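Nendeo Community School
Morning Arrival and Student Drop-Off - Safety Walk Checklist
Date of walk: 5 Mar 2018
Areas covered: Flamgate Road entrance, front car loop, bike racks, main doors, kindergarten hallway

Ratings: OK / Needs work / Fix now

1. Car loop

1.1 Entrance and exit signs in place and easy to read - OK
Comment: Exit sign was straightened in November and is still firm in the ground.

1.2 Painted crosswalk visible from both directions - Needs work
Comment: Paint is worn on the side nearest the staff lot. Repaint over spring break. Until then put a cone at each end before drop-off starts.

1.3 Cars pull all the way forward before students get out - Needs work
Comment: Several drivers stopped at the first door and the line backed up onto Flamgate Road. A reminder will go home in the family newsletter. Staff should wave cars forward to the last cone.

1.4 Students get out on the curb side only - OK
Comment: One student started to get out on the street side and was asked to slide over.

1.5 Fire lane clear - Fix now
Comment: A delivery van was parked in it for 5 minutes. Office to call the Dimaculangan supply desk and ask for deliveries after 9:30.

2. Walkers and bikes

2.1 Gate unlocked on time - OK

2.2 Bike racks bolted down - Needs work
Comment: Left rack moves when pushed. Two bolts missing. Work order 208 is open.

2.3 Path free of ice, leaves and puddles - OK
Comment: Low spot by the fence still holds water after rain. None there this morning.

3. Main doors and front hall

3.1 Doors close and latch on their own - Fix now
Comment: Right-hand door stays open 5 inches unless pulled. Same problem as last time. Resirov has been called to adjust the closer.

3.2 Floor mats flat, no curled edges - OK

3.3 Late sign-in table clear of the exit path - Needs work
Comment: Move it back to the wall. It drifts out during the week.

4. Kindergarten hallway

4.1 Hooks and cubbies secure - OK
Comment: Cubby 27 has a loose hook. Tightened during the walk.

4.2 Nothing left on the floor - Needs work
Comment: Backpacks and lunch bags outside the second classroom. Teachers to allow a few extra minutes for hanging things up.

4.3 Lost and found emptied - Needs work
Comment: Bin is full. Items not claimed in 30 days go to the clothing closet - please check for names first.

Items marked Fix now are to be checked again before the next walk. Return this sheet to the front office.
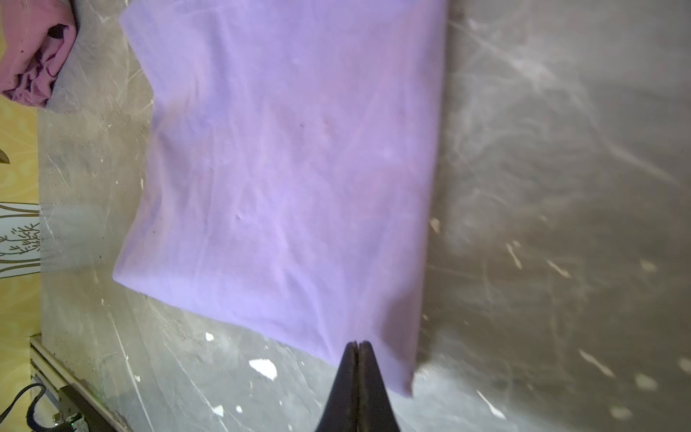

Purple cloth on a gray work surface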